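Gembridge Touch Football - club mailing list

Re: Head knocks and the return to play form

From: Begoña Cuesta
To: Members and team contacts
April 13, 2024

Rutilio Varela wrote:

> Can someone tell me where we landed on head knocks? I have a player in the
> mixed seconds who clashed heads at training. She says she feels fine and wants
> to play in the next round. I let her know I'd check first. The form on the
> website still has the old wording and I don't know if she needs to see a
> doctor or if the physio's note is enough. Also, who do I send it to?
>
> Rutilio

Hi Rutilio,

Thanks for asking before the game. She needs to see a doctor. A physio's note was enough under the old form, but we changed that in December and the website hasn't caught up. Ebise has the new version and I've asked her to swap them over.

The way it works now is that any player who takes a knock to the head, at training or in a game, comes off and stays off for the rest of that session. It doesn't matter how they feel. The team contact writes it down on the injury sheet the same night and lets me know. The player then sits out until a doctor has signed the form, and even with a signature there is a minimum time out, printed at the top of page one. Please read that part with her so she isn't expecting to be named this round.

If she hasn't seen anyone yet, tell her to go now and not wait for symptoms. If she gets a bad headache, starts vomiting or seems confused, it's straight to emergency.

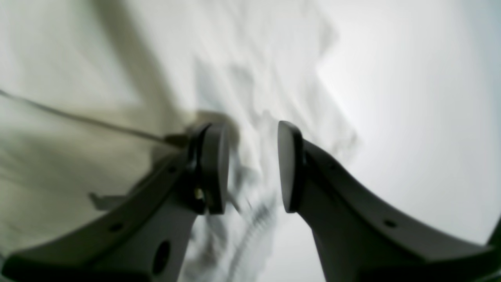 The signed form comes to me, and I pass a copy to Faustino for the competition records. Don't give it to the referee on the night. We had two go missing that way last season and both players had to go back and get another one, which they were not happy about.

A couple of people have asked about the cost of the appointment. The club will pay back the gap up to the limit in the members' handbook. Send me the receipt with the player's name on it. We set aside 2,000 dollars for this for the year and have spent 740, so please don't let money be the reason someone skips it.

While I'm writing - the injury sheets in the kit bags are the old ones too. I've had 20 of the new pads printed and they are in the cupboard at the Odier Street ground, bottom shelf. Each team should take one and throw out whatever is in the bag now. If your team trains at Zepeda Reserve and you can't get across, tell me and I'll bring one over.

Mariama asked at the last meeting if the same rules cover the juniors. They do, but the juniors have a longer time out and a parent has to sign as well. It's on page 4 of the new form. Junior coaches should read that page even if they've done the course before.

Rutilio, let me know what the doctor says. If you're short of players for the mixed seconds, Sutari have the bye and a couple of theirs are registered to fill in.

Begoña

3 replies | 0 attachments | Share (2)

Recent messages on this list
- Kit bags to be returned before the semi-finals
- Re: Lights at Zepeda Reserve
- Referee roster - gaps to fill
- Mouthguard order, last call (Ebise Bogale)
- Re: Re: Who has the spare corner markers?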